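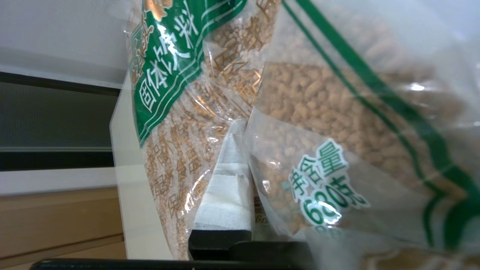
Figure 3. Two clear bags of brown granules, one labeled 固体饮料 (solid beverage), the other with net content 630 g.

3.2 Pack labels

Of the 1,299 pantry items in the Tindomeo set, 200 were dry goods in clear film. Net content was copied as printed, no rounding. Creased film slowed the reading – glare too, esp. on curved labels (Fig. 3). Product type and weight entered in seperate fields. Chinese text kept as is, English gloss added after by M. Meireles. Unreadable characters left blank, not guessed.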